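A morning at the Fevimbridge candidates' fair
Abena Atinga 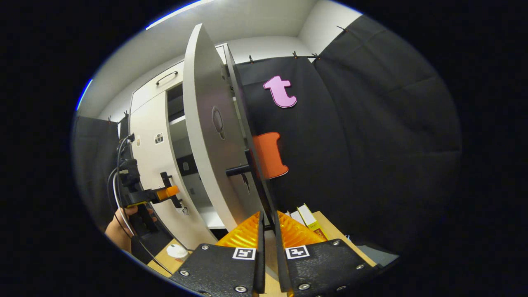

I went to the riding's candidates' fair on Saturday, March 16, 2024, expecting to be talked at, and I was. The flyer promised "an open conversation with the people who want to represent you." The conversation was held in the Fevimbridge curling club, where the acoustics turn anything said from the front into soup. I stayed three and a half hours and came home with four pamphlets, a fridge magnet and fewer answers than I'd hoped for.

The organizers put the turnout at 468, and that was the number read out from the stage. It came from the sign-in sheets at the door, and I was asked to sign twice, once on the way in and again when I came back from feeding the meter. I'm not accusing anyone of anything. I'd only say that the chairs never looked more than two-thirds full, and that a good many of the people in them wore a campaign button.

Three candidates had tables. A fourth had sent a banner and a stack of cards. The cards said he "shows up for Nillier."

The Nillier bridge was what most people wanted to hear about. It has been down to one lane since September, and anyone who lives on the east side and works on the west has built the lineup into their day. The sitting member, whose table was closest to the coffee, told me the replacement was "fully committed." I asked whether that meant the money was in the budget. She said it meant the government was committed to it. I asked again, a bit slower, and was handed a pamphlet. On the second page it says the project is "moving through the capital planning process," and I take that to mean no.

Her main challenger had a poster of the bridge with a red stamp across it, and was very good on how long the thing has taken. He was less good on what he'd do. He would "get shovels in the ground in the first hundred days," although the design work isn't finished and the province hasn't bought the land for the approach on the west bank. When I mentioned the land he said his team was looking into it. One of his team was standing beside him and wrote that down.

The third candidate, running without a party, said she didn't think the bridge could be done in one term and that whoever won would spend most of it on the approvals. It was the only thing I heard all morning that matched the engineer's report, and she had by far the shortest line at her table.

The panel started 20 minutes late. Questions had to be submitted on slips beforehand and a moderator picked from the box. I've been to enough of these to dislike the slips. They're meant to keep things civil, and they do, but they also mean there's no follow-up. A candidate can talk for 90 seconds about growing up on a farm in answer to a question about clinic hours, and the moderator says thank you and reaches for another slip.

On the clinic, since it did come up: the Kwofie Road clinic stopped taking new patients last year. The challenger said 3747 people in the riding are on the waiting list for a family doctor. The member said that figure was out of date. She didn't offer a newer one. I asked her staffer afterward where I could find the current count and he said he'd email me. I gave him my address and spelled it for him. As of this writing I haven't had anything, though it's only been a few days and I'll allow that he may be busy.

All three were in favour of more doctors. I don't know who is supposed to be persuaded by that. The member wants a signing bonus, the challenger wants a bigger signing bonus, and the independent wants the clinic to hire two nurse practitioners and stop waiting. She was asked what that would cost and gave a figure for salaries but nothing for space or support staff, so I can't give her full marks either.

Then there was the Clesell mill site. It's been sitting behind a fence for as long as my kids have been alive, and every election somebody finds a use for it. This time it was housing. The member said about 1000 homes. The challenger said 2000, and got a round of applause for it, mostly from the people with the buttons. Neither of them said who would pay to clean up the soil, or how the people in all those homes would get over a one-lane bridge. I'd written more or less that question on my slip. It wasn't drawn.

I did hear one decent exchange, and it happened off to the side near the coat racks. A man who hauls gravel for a living had the challenger pinned down on weight limits for the detour route. He knew the numbers and the candidate plainly didn't, and to his credit the candidate stopped bluffing after a minute and asked him to explain it. They were still at it when I walked past a second time. If the whole fair had been run like that, I'd have a kinder report to write.

As for the practical side, parking was poor. The lot was half taken up by a campaign bus, so most of us ended up on the street at the metered spots. The coffee was free and the muffins were gone by ten. There was a ramp at the side door but no sign pointing to it, and I watched a woman with a walker get as far as the front steps before someone sent her around. The washrooms were fine.

A second fair is planned for the east side, with the same format and, I'm told, the same slips. I asked one of the organizers whether they might try an open mic for the last half hour. He said the campaigns had been consulted on the format and were comfortable with it. I'll probably go anyway. I still have my question about the mill site, and this time I'm going to write it on more than one slip.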